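5 Mar 2025

Up before six with the cold I have had since the weekend. Coffee, two slices of toast, the last of the marmalade. Rain until mid-morning. I used the time to finish the seed order, which I had put off for too long. Onions, leeks, the short carrots that did well in the clay, and one packet of a squash called Flurnley that Natália Calado grew last year and has been talking about ever since. She gave me half of one in August and it kept on the shelf for weeks. I left the tomatoes off the list because I saved my own.

Natália called at ten about the allotment hedge. She wants it cut before the birds start nesting and she is right. We agreed I would bring the long shears and she would borrow the ladder from Erick Mollel. She also wanted to know if I had written to the water company. I had not. I wrote to them after we hung up. The standpipe at the bottom gate has dripped all winter and the path there is mud for the width of two plots.

Went through half the tissues in the house today, and my nose is raw.
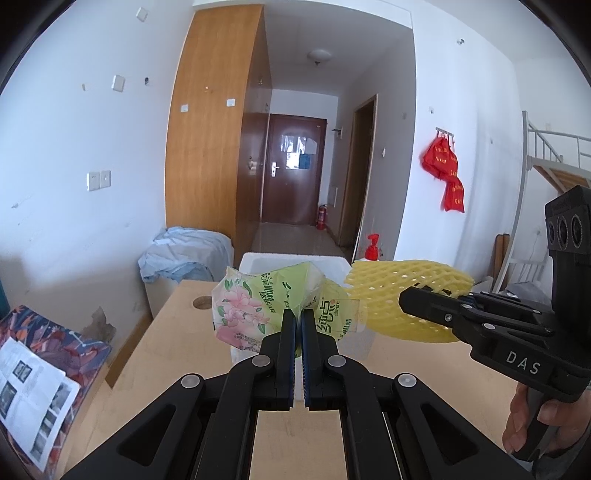

Tissue pack and a yellow fruit net.

Lunch was soup from the freezer, labeled only "green." Leek and potato, I think, with something sharper in it, maybe sorrel. I could not taste much of it. I should write proper labels.

After lunch the rain stopped and I walked down to the plot to look at the beds. The garlic is up, all but one row at the shady end. The cover I put over the spinach had blown against the fence and the pigeons had been in. I put it back and weighted the edges with bricks. The rhubarb is showing red knuckles. I put the old bucket over one crown to force it and left the others alone.

Erick was there turning his compost. He has taken on the empty plot next to his, the one that was Gachanja's before she moved to her daughter's. It has not been dug in years. He plans to cover most of it with cardboard and only work a strip along the path this season. I told him what I paid for the last load of manure and he said he would split the next one with me. He thinks we can get it brought right to the gate if we order before the end of the month. The catch is moving it from there with one wheelbarrow, and mine has a flat tire.

We talked for a while about the pond. He wants to clear the weed out now. I said to wait, as I saw frogspawn in the corner under the willow. He went and looked and agreed to leave it.

Home by four. Took my boots off on the porch and cleaned them, which I have been skipping. Potted up the pelargonium cuttings in the back room. Most have rooted. Two had gone black at the base and I threw them out.

I have started keeping the foam nets that come on pears and mangoes. They fit over the squashes in storage and stop them from rubbing against each other. Last winter I lost several to soft spots where they touched, and the ones I had wrapped were fine into February.

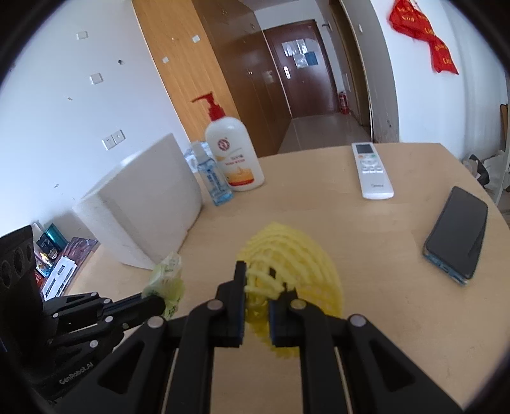 To do before the weekend

Post the seed order.
Sharpen the shears and oil the pivot.
Patch the barrow tire, or buy a new inner tube.
Ask Natália what time she wants to start on the hedge.
Call Erick about the manure.
More tissues, honey, lemons, marmalade oranges if there are any left.
Label the freezer.

In bed by nine with a hot drink and the library book. Read four pages of it. Wind getting up again from the west, so I will have to check the spinach cover in the morning.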